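# Naylor hand-held gripper kit from Jarex: three months in

I've been putting off writing this one up until the new wore off, and it hasn't, so I'd better get on with it. We bought two of these kits for recording cloth handling, and I've had one of them in my hand most working days.

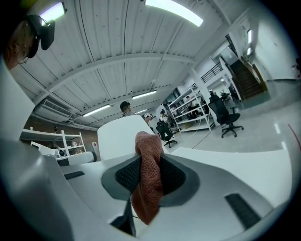 Before the Naylor we were using a rigid two-finger tool that Ustar sells for bench work. It's a good tool for blocks and bottles and it's miserable with fabric. You'd get hold of a sleeve, lift, and watch the thing slide out of the fingers just as you got to the interesting part of the fold. I lost whole afternoons to that. So my first test with the new kit was the meanest one I could think of, a pile of thin knits straight out of a bag, and it picked up one after another without me having to baby it. I may have said something out loud!

**What you get.** The gripper itself, a hard case, a charging lead, two sets of finger pads (soft and extra soft), a wrist strap and a printed booklet. The kit is $1652 with the case. You can save a little by leaving the case out, but don't, the trigger sticks out and will catch on everything in your bag.

**Feel.** It weighs 680 grams with the pads on. That sounded heavy to me on paper. In the hand the weight sits back over the wrist, and I can do a full morning before my forearm starts to complain. My one gripe is the trigger return spring, which is stiff for the first week or so. Mine loosened up nicely. The second kit is still stiffer than mine and gets picked last.

**Grip.** This is where I get excited. The trigger is properly gradual: a light squeeze holds one layer of a T-shirt, a firmer one takes a folded towel, and there's enough travel between the two that you can learn it by feel. Demonstrations come out smoother as a result, and the arm that learns from them stops doing that awful snatch at the edge of the table. Our towel folding runs used to need a lot of throwing away. Now I keep most of what I record (I'm still sloppy late in the day, no kit fixes that).

**Pads.** Jarex rates a set for 1000 hours. I haven't got there, so I can't tell you if it's true, but I did tear one on a jacket zipper in the second month. Swapping it took a small screwdriver and very little swearing. Buy a spare set with the kit. The soft pads do pick up lint from fleece, and a strip of packing tape clears it off.

**Software.** Fine! The desktop program is called Drorora and it does the job. You plug in, it finds the gripper, you press record. Clips are named by date and number, and I'd love to be able to add my own tags while recording, because renaming 1000 clips by hand is no way to spend an evening. There was an update that made the preview much quicker to open. It also moved the calibrate button, and I still reach for the old spot.

**Booklet.** Short and clear, with a good page on calibrating. The page on cleaning tells you to use a damp cloth and leaves it there.

**Who I'd point at it.** Anyone recording laundry, bedding, soft packaging, that kind of work. If you only handle hard parts, the Ustar costs less and you won't miss the fine control. For people working with fabric I'd buy this tomorrow, and I've already asked for a third one.

Still on my list to try: wet towels, and the wider fingers Jarex says are coming in August. I'll add a note here once I've had a go with them.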